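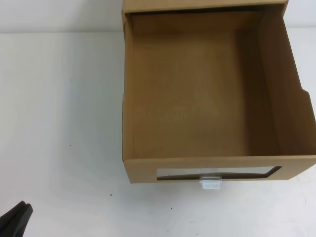
The geometry workbook from Clendex, which many schools in Clodmont use for the chapter on similar triangles, will have a corrected edition in October. The publisher announced the change on 15 June 2026, after teachers wrote that several proofs in the answer section skip a necessary step. Pupils who want to practice before then can start with a simple thing, for instance an open cardboard box on a white table. Seen from above and a little from the front, its left inner wall looks like a narrow strip and the right one is much broader, and one can ask which lines on paper must be drawn parallel and which must not.

In the present edition, the mistakes are in Exercise 4 and Exercise 6. In the first, the answer uses the ratio of two sides before it is shown that the triangles are similar. In the second, a line is drawn parallel to the base, but the text does not say through which point. The final results are correct in both cases, so pupils who only compare the last line will not notice a problem.

Clendex says it will print roughly 300 copies of a correction sheet for schools that do not plan to buy the new book. The sheet has 3 pages and can also be downloaded from Vi, the learning site of the publisher. The study center Clododier will keep copies at its front desk.

Page numbers will stay the same in the new edition, so both versions can be used in one class.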